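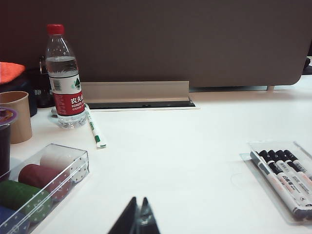
3.2 Training program and adherence

The participants were office employees of two companies, Gotby and Skerkent, and all of them reported sitting for most of the working day. They followed the Trolamton program for 12 weeks, with 3 sessions per week. Each session started with light mobility work for the hips and shoulders. After this came the main part, which contained a squat, a row, a push-up and a loaded carry. Every exercise was done for 2 sets in the first month and for 3 sets afterwards.

The load was increased only when the participant could finish all repetitions with good form. This rule was taken from the earlier protocol of Fodor, but we changed it in one point: the decision was made by the trainer and not by the participant. In the pilot phase we observed that beginners often wait too long before they add weight, while former athletes add it too early. The pilot was carried out in February and its data are not included in the analysis.

Adherence was recorded from the training logs. A session was counted as complete if the main part was finished, also when the mobility work was shortened. Participants who missed a full week continued from the last completed load - they did not repeat the missed sessions.

Figure 2. The office setting. A bottle of water stands on a white table in front of a fabric divider.

Grip strength and the chair stand test were measured before and after the program, always by the same examiner (Przemysław Górecki). The 400 m walk was performed in an indoor corridor, so that the weather had no influence on the result. Participants were asked not to train on the day before the measurement and to wear the same shoes both times.

Muscle soreness was the most common complaint in the first month, mainly in the thighs. We did not treat it as an adverse event if it disappeared before the next session. Pain in a joint was always reported to the trainer, and the exercise was then replaced by an easier variant from the same group.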